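**Ticket 618 -- Label printer drops jobs after idle period**

Site: Akville packing hall, bench 2
Raised by: Donnie Skinner
Priority: Normal
Status: Monitoring

**Fault as reported**

Printer on bench 2 (Mayrhofer thermal, network model) stops accepting jobs after a quiet spell. The queue on the packing PC shows "Printing" but no labels come out. Power cycling the printer clears it. Happens most mornings and sometimes after lunch. Bench 1 has the same model and is not affected.

**Environment**

- Print server: Grereo virtual machine, one queue per bench
- Driver: same version on both benches
- Network: both printers on the packing hall switch, addresses by DHCP reservation
- Label stock: Rotberg direct thermal, 2,000 per roll

**Log**

*Tuesday, 09:10.* Printer found in the failed state. Front panel shows Ready. No answer to ping from the server or from the packing PC. Link light on the switch port is on. Printed a configuration label from the panel: address correct, gateway correct, firmware one release behind bench 1.

*09:25.* Power cycled. Ping answers within a few seconds and the held jobs print in order. No duplicates.

*09:40.* Swapped the patch leads between benches 1 and 2, printer end only, so each printer is now on the other's switch port. Left both idle.

*10:30.* Bench 2 failed again, bench 1 fine. Lead and switch port ruled out.

*10:45.* Compared settings in the web page of each printer. Differences:

| Setting | Bench 1 | Bench 2 |
|---|---|---|
| Sleep timer | Off | 300 s |
| Wake on network | On | Off |
| Print darkness | 12 | 14 |

Sleep timer and wake setting on bench 2 match the factory defaults. The unit had its main board replaced in January and the saved profile was probably not loaded back on afterwards. The panel goes on showing Ready in sleep, which is misleading -- worth remembering for the other sites.

*11:00.* Set sleep timer to Off and wake on network to On. Saved, restarted, checked that both values survived the restart. Darkness left at 14, as Donnie says the labels scan better that way on the current stock.

*11:15.* Firmware not updated. One change at a time.

*13:50.* Idle since 11:20. Ping good. Sent a test batch from the packing PC and all labels came out, first one with no delay.

*14:05.* Server log checked for the past week. 370 timeouts against the bench 2 queue, none against bench 1. Most fall between 06:00 and 07:30, before the first shift logs in. The server retries a held job every minute, so the count is much higher than the number of real failures.

*14:20.* Test label artwork replaced on both queues. The old file was a plain black block and wore the head for no purpose. The new one uses a greyscale picture area plus a barcode.
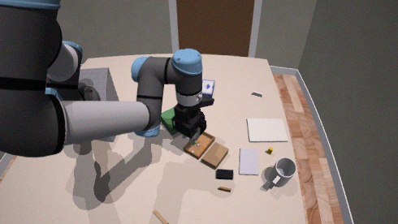 *Robot arm over table with open tray, computer render.*

*14:35.* Greyscale area prints evenly on both benches. Barcode scans first time.

**Outstanding**

1. Watch the bench 2 queue for early morning timeouts until the end of the week.
2. Export the bench 1 profile to the server share. The copy there predates the current label size.
3. Firmware update on bench 2, separate change, only if item 1 is clean.
4. Ask Donnie whether the returns desk printer also had its board replaced -- if so, check its sleep timer.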